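24 Jul 2024

Robot club, summer term so far

We are four weeks into the summer term at the Trarnville club and I finally have something to write up. There are three of us on the kitchen project: me, Killian Texier and Brunello Tedesco, who also looks after the training computer. We call the project Cirillo. The arm in it exists only in simulation, and that suits our budget.

The task list came from the Flidberg student challenge, which we signed up for in March. All the tasks happen at a kitchen counter with a cooktop. You drive the arm yourself to record demonstrations, then train a policy on them and see how it does on layouts it has not been shown.

Most of my evenings went into the recording part. Killian is better at it than I am. He moves slowly and stops before he closes the gripper, so his runs are long but clean. Mine are shorter and I throw out more of them.
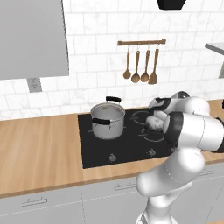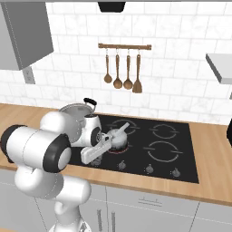

Simulated kitchen, one arm, one cooktop.

As of last night we have 1,385 demonstrations that passed our checks, out of 3,137 recorded. That is a worse ratio than I wanted. A lot of the early ones failed for the same reason – we had the controller speed set too high and the gripper bumped whatever it was supposed to pick up. Brunello wrote a script that flags those, and it saved us from watching them all again.

Handles are the hard part. A grip that looks fine can still slip when the arm starts to lift, and the policy copies whatever habits we had when we recorded. I had a habit of coming in from too high. The first trained version did exactly the same thing.

Next week we change the starting positions and record another batch. Killian wants to rewrite the reset code first. I would like to leave it alone until after the Goderdale meetup, where we have to show a working run. We will probably argue about it on Saturday and then do it his way.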